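The Snack Tray Gets Sorted

By Souad Ait Ali
October

Last updated 4:40 p.m.

Every house that has company needs somewhere to put the small stuff: the bars, the single bags of nuts, the crackers somebody brought back from a trip.

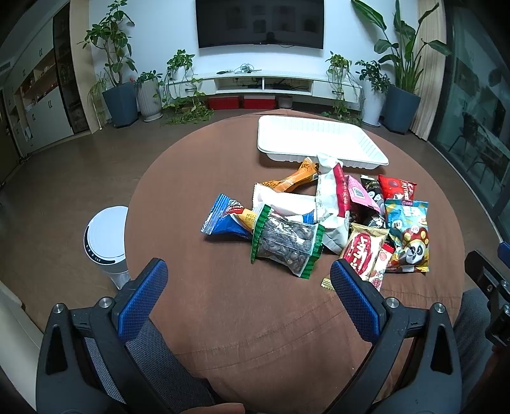

Sherif Tawfik has been putting out a snack tray for guests for years, first in a rented room above the Lahlou bakery and now at his own table. He buys very little of it himself. Friends come back from vacation with a bag of things and leave it with him, and he has stopped trying to guess what half the flavors will be.

His method is simple. Everything comes out of the bag and goes on the table in one heap. A plain white plastic tray costs 77 cents at Jorinano, and he owns several. He likes a rim on them, so nothing slides off on the way to the living room.

Dates get checked first. Many imported packages carry both a manufacture date and an expiration date, and it is easy to read the wrong one. Anything with less than a month left goes to the front.

Next come the big pillow bags, which take up the most room and hold the least. Tawfik lays them flat along one long side. Bars go in beside them, and seeds and nuts fill the corners. Hard candy he leaves for last. It will fit anywhere.

He used to open things and pour them into bowls. By the second evening they were stale, and guests with allergies had no label to read. Now it all stays wrapped until someone wants it.

A full tray lasts a weekend if his nephews are not visiting.

Related
A Pantry Shelf in 49 Minutes
Tea for a Crowd at Clorkesach
33 Lunches Without Bread
What to Keep in a Hestico Tin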